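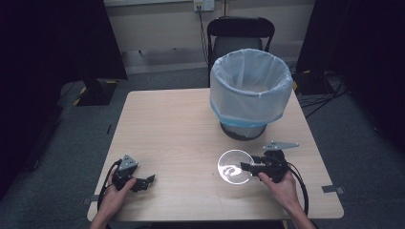
Bin with liner folded over the rim, and glass bowl, on a square table.

Vellby Food Scrap Collection: Frequently Asked Questions
Last updated 16 January 2024

Which addresses are covered?
All households in the Price and Pidero districts, 1742 addresses in total. Another 693 addresses in the Prelis district join in February. Apartment buildings with a shared dumpster enclosure are served under a separate schedule.

What goes in the food scrap cart?
Fruit, vegetables, bread, rice, pasta, meat, fish, bones, eggshells, coffee grounds, paper filters and plain paper napkins. Tea bags are accepted if the bag is paper.

What is not accepted?
Plastic of any kind, glass, metal, pet waste, cat litter, diapers, liquid cooking oil, and produce stickers. Yard trimmings go in the yard cart. Cups and plates marked "biodegradable" are not accepted, as they do not break down within the processing time at our plant.

Can I use a regular plastic bag as a liner?
Not for food scraps. Use a paper bag, newspaper or a certified compostable liner. Regular plastic bags are fine for household trash.

How do I keep a liner from slipping into the bin?
Fold at least two inches of the bag over the rim before you put anything in. If the bag is too wide for the bin, twist the slack and tuck it under the fold. Press out the air trapped between the bag and the wall.

How often should I empty the kitchen container?
Every two to three days, or daily in hot weather. Drain wet scraps in the sink first. Fish and meat may be kept in the freezer until collection.

How heavy can the cart be?
The limit is 110 pounds. Carts over the limit are left at the curb with a tag stating the reason.

My cart was not emptied. What should I do?
Check for a tag. If there is none, leave the cart out and file a missed pickup report by noon the next day. Reports filed later are handled at the next regular collection.

Where do the scraps go?
To the Vellby digestion plant, which received 883 tons last year. The gas is used to heat the plant. The solid remainder is cured and screened before it is sold as soil amendment.

Can I get finished compost?
Yes, at the Pidero yard, up to two bags per household per visit. Bring your own bags and a shovel.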